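Loudness and the Small Room

Most live music in a town the size of Graltside is heard in rooms that hold fewer than 200 people. The sound equipment in those rooms is usually sized for a venue three times larger, and it is run that way. I think this is a mistake, and one that can be fixed without buying anything.

Take the back room at Cuadros, which has a licensed capacity of 124. The ceiling is low, the side walls are bare plaster, and the main speakers stand 4 meters from the front row. A drum kit in that space needs no amplification at all. It is still given a full set of microphones, and once the kit is in the main speakers everything else has to come up to meet it. The singer goes last and gets whatever headroom remains, which on most nights is very little.

The usual defense is that audiences want it loud. Some do. A louder mix also hides a crowd that talks, and bar staff have told me they prefer it for that reason. But loudness in a small, hard room does not produce the effect people remember from large stages. Low notes collect in the corners. Consonants vanish. A reggae bass line, which depends on the length of each note and the gap after it, turns into a continuous hum, and the rhythm guitar that should sit on top of it is reduced to a click.

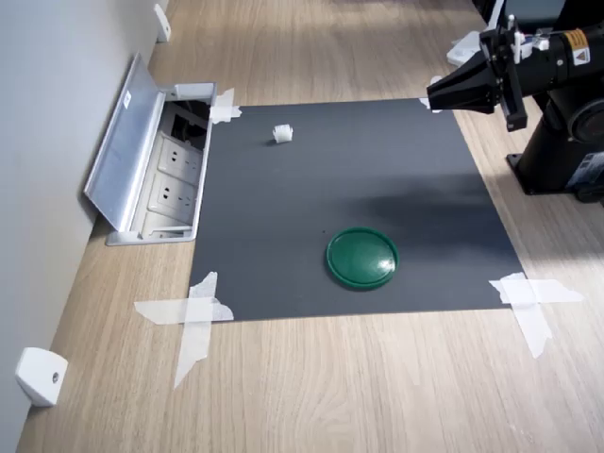
Musicians share the blame. Guitar amplifiers are still chosen for how they behave at full output, and players set them before the doors open, when the room is empty and its sound is at its worst. Stage level is then fixed for the night. The engineer can add to it but cannot take anything away.

Senthil Menon, who mixed the Trusetti concerts for two seasons, worked the other way around. He set the unamplified voice first, from the back wall, and asked the band to play under it. The drummer used lighter sticks. The bass amplifier was lifted off the floor and turned down until the notes had ends. Only then were the speakers switched on, and often for the vocals alone. Over 10 of those concerts I never once lost a lyric.

The quartet Cero played there in November under those rules, and complained about them during sound check. The set was quieter than their record played at home on a decent stereo. It was also the only time I have heard their second guitarist clearly - he plays a good deal more than I had assumed.

Venues could adopt this tomorrow. Write a stage level into the booking terms, measure it at sound check, and leave the drum microphones in their case unless the engineer can say what they are for.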